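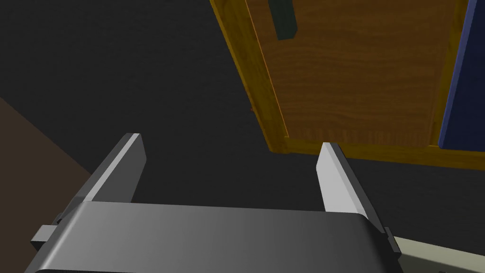
The simulated kitchen at Umura: gripper open, cabinet door with its dark green handle beyond.

I spent an afternoon in March at Umura's open lab in Cundullow, and I could happily have stayed till they locked up. Most visitors went straight to the big arms by the entrance. I got stuck at a desk in the corner, where Nahom Kassa was showing a fault, on purpose, to anyone who would sit down!

The job is opening a kitchen cabinet, practised in simulation before a real arm tries it. The team had done 2,000 runs and were pleased with the scores. Then they moved to the test arm, a Diekmann, and it pulled a door clean off its hinges. It had closed its fingers on the edge of the door instead of the handle and simply kept pulling. The emergency stop worked, but a person had to press it, and Nahom was quite frank that this was too late.

So back they went to the recordings. Of the first 100 they watched, 6 had the same bad grip. The simulated hinges never broke, the door swung open, and each run was marked as a success (I loved this bit, it's such a human sort of mistake).

Two things have changed. The simulated door now fails if it is pulled too hard, and the real arm has a force limit set in its own controller, a box called Wundier, which the practice software can't alter. Nahom let me try pushing against the arm with the limit on. It gave up well before I did.

The repaired door is back on the test kitchen, with new screws and a long crack down one side. Tours start at 2 and you need closed shoes.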